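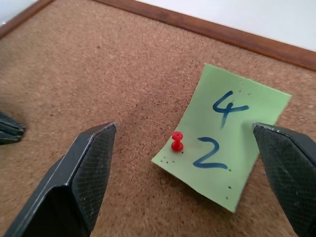
Quadro de cortiça com moldura de madeira e um bilhete verde-claro com o número 42, escrito à mão em azul.

Bratent leva os quadros de cortiça de volta às salas de trabalho

A Bratent tem o enorme prazer de anunciar que, a partir de abril, a sua linha de quadros de cortiça passa a estar disponível também nas lojas Zestetti, para alegria de quem (como nós!) nunca deixou de gostar de um bom recado escrito à mão e pendurado na parede. São 2000 unidades nesta primeira entrega, em dois tamanhos, e quem encomendar 10 ou mais para escolas ou escritórios recebe 20% de desconto.

A montagem em empresas fica a cargo da Huttunen, com quem trabalhamos há muito e com muito gosto. Convidamos todos a passar pela loja, tocar na cortiça com calma e deixar um bilhetinho no quadro da entrada.

12 partilhas | 2 comentários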